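jikora-drive list archive
Home | Lists | Threads | Search | Help
Search this list Go

Subject: Re: lane keeping numbers on the Floncombe set

> Is the drop in steering error real, or does it come from the new split?
> Also, how does the planner deal with lights that are still far off?
> The May draft only says "handled upstream".

Mostly real. I reran the old Jikora checkpoint and the new one on the same split last night. That is 2895 clips for training and 400 held out, with no road appearing in both. The new model still comes out ahead on curves. On straight stretches the two are close enough that I would not claim anything.

The change is small. The old model predicted a steering angle directly. The new one first predicts a short path on the road surface and then a plain controller follows it. We trained both for the same time, and the path version settled after around 1310 steps.

As for the lights, "handled upstream" was lazy wording and I will fix it. We run 2 crops per time step – the full view, and a tighter one near the point where the lane lines meet. A road like this one is the usual case:

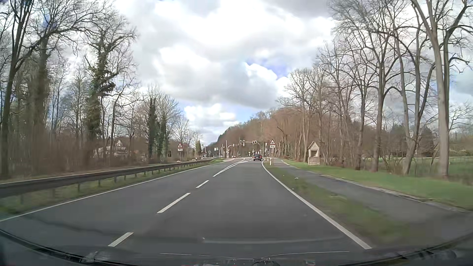

The tight crop feeds only the signal branch. If that branch is unsure, the planner gets "unknown" and keeps its following distance to any car ahead. It does not guess a color. I tried letting it guess and the braking got jerky on the Dridurport route, so I took that out.

Still open: the Dobson baseline uses a different frame rate, and I have not matched it yet. Please don't quote that row of the table until I have. Should be done by Tuesday.

Previous message | Next message
Contact the list owner | Back to top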